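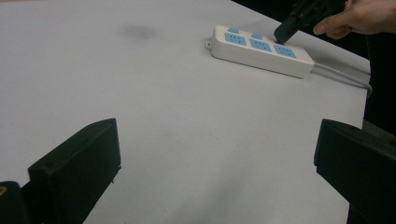
Mounting a Power Strip Under a Workbench or Desk

A strip fixed to furniture collects less dust, takes less strain on its cord and frees the work surface. The job needs a drill, two screws and a paper template. Allow 55 minutes the first time.

Check the load first

Read the rating on the strip itself, not on the packaging. Multiply volts by amps to get the limit in watts. Then add up the ratings of everything that may run at the same moment. A bench with a soldering station, a lamp and a small heat gun came to 1,425 watts, nearly all of it the heat gun. Heaters, compressors and shop vacuums go straight to a wall outlet. Never plug one strip into another.

Choose the position

Measure the free cord length before marking anything. The cord should reach the wall outlet with slack left over and should not cross a walkway. On a bench 62 inches wide, the end nearest the outlet is usually correct. Set the strip back 4 inches from the front edge so that knees and drawer fronts clear the plugs. Large adapters need more room than the strip does, so hold the biggest one in place and check it.

Make a template

1. Unplug the strip and remove all plugs.
2. Lay a sheet of paper over the mounting points, whether tabs or keyhole slots, and rub with a soft pencil until the holes show.
3. Mark the center of each hole and note which end faces the outlet.
4. If the holes are on the back, turn the paper over before taping it up. The layout is mirrored otherwise.

Drill and fix

Measure the thickness of the top. The screw should enter no more than two thirds of it. Wrap tape around the drill bit as a depth stop. Use pan-head screws; a countersunk head acts as a wedge and can split a plastic tab. Tighten by hand until the strip no longer moves, then stop. Keyhole slots need the screw head left slightly proud, and the strip should slide on with light resistance.

Glass and metal tops cannot be drilled this way. Double-sided mounting tape holds a light strip, provided the surface is wiped with alcohol and left to dry – but it tends to let go in a hot garage by August. Do not rely on it where plugs are pulled out daily.

Route the cord

Use screw-down clips with a smooth inner edge. Staples are not acceptable on a power cord. Leave a gentle loop where the cord leaves the strip, and keep it clear of drawer runners and vise handles.
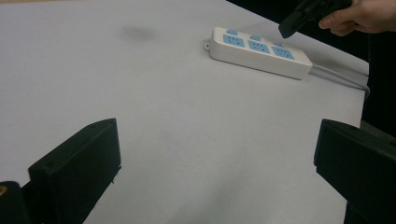

Erasto Ondieki writes that he fixes the end nearest the outlet first, leaves that screw half a turn loose, and swings the strip into line before drilling the second hole. He finds this easier than the paper method on an old bench with an uneven underside. It works with tabs. With keyhole slots, stay with the template.

Inspection

Twice a year, pull each plug and look for browning around the slots. Feel the housing after an hour of normal use. A strip that is hot to the touch, crackles or holds plugs loosely should be replaced.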